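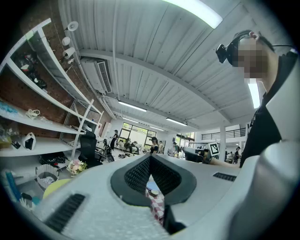 Figure 14.1 White corrugated ceiling with beams, exposed conduits, and fluorescent lighting. The air conditioner is mounted high on the wall.

Chapter 14
Open Ceilings: Light, Air, and Services Overhead

Many small workrooms are housed in buildings with no finished ceiling. The underside of the roof or floor above is left in view, and the lights, pipes, and wiring are fixed directly to it. Such a ceiling is called open or exposed. It is common in workshops, storage buildings, classrooms added to older structures, and rooms let for light trades.

Chapter 13 dealt with suspended ceilings, in which a grid of panels hides the services from the people below. An open ceiling offers no such cover. Every run of conduit can be seen, and the position of each fixture must be settled with the beams in mind. In return, the room keeps its full height, and a fault can usually be reached without taking anything down.

After completing this chapter, the student should be able to:

Name the main parts of an open ceiling and state the purpose of each
Read the direction of the ribs and beams and mark it correctly on a room plan
Judge whether a lighting layout suits the work done beneath it
Describe the effect of a wall-mounted air conditioner on seating and work positions
Prepare a ceiling survey sheet for a single room

Terms used in this chapter: beam, conduit, corrugated sheet, diffuser, fixture, louver, rib, run, service.

14.1 The Ceiling as a Working Surface

Corrugated sheet gains its stiffness from its ribs. A flat sheet of the same thickness would sag between supports, while a ribbed one can span a much greater distance. The ribs also govern how other items are attached. A conduit that runs along the ribs may lie in a valley between them; one that crosses them touches only the high points and needs a clip at suitable intervals.

Beams carry the load of the sheet to the walls or columns. In a survey they are drawn first, and all other items are placed in relation to them. A light mounted too close to the side of a deep beam will leave a band of shadow on the far side. The student should look for such bands at bench height, where they affect the work, as well as on the ceiling itself.

Color has a strong effect on the result. A white ceiling returns a large share of the light that reaches it, and painting the sheet, beams, and conduits in one color makes the services less noticeable. Walls may be treated differently. The room in Figure 14.2 has a wall of red brick under a white ceiling. Red brick returns less light than white paint, and benches set against it may need a lamp of their own.

Before a survey is begun, the following should be recorded at the top of the sheet: the name of the building, the floor, the use of the room, the height to the underside of the lowest beam, and the time of day. The last entry matters in any room with windows. Readings taken at noon in June cannot be compared with readings taken after dark.

Two practice rooms, Kasar Hall and the Witent Annex, are used in the exercises for this chapter. Their plans are printed on page 386. Both plans are drawn with the entrance at the lower edge, and beams are shown by double lines.

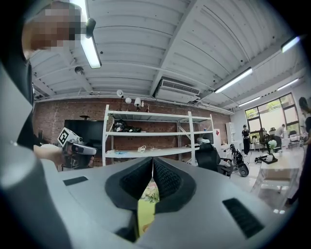 14.2 Fluorescent Fixtures and Their Placement

A long fixture spreads its light along its length and gives softer shadows than a single bulb. Where fixtures are set in rows, the space between rows should be checked against the mounting height. Rows placed too far apart leave dim strips on the floor, and a worker seated in one of them will tend to lean toward the light.

Surveyors list each fixture by position and condition. The entry should state whether it is lit, whether it flickers, and whether a diffuser is fitted.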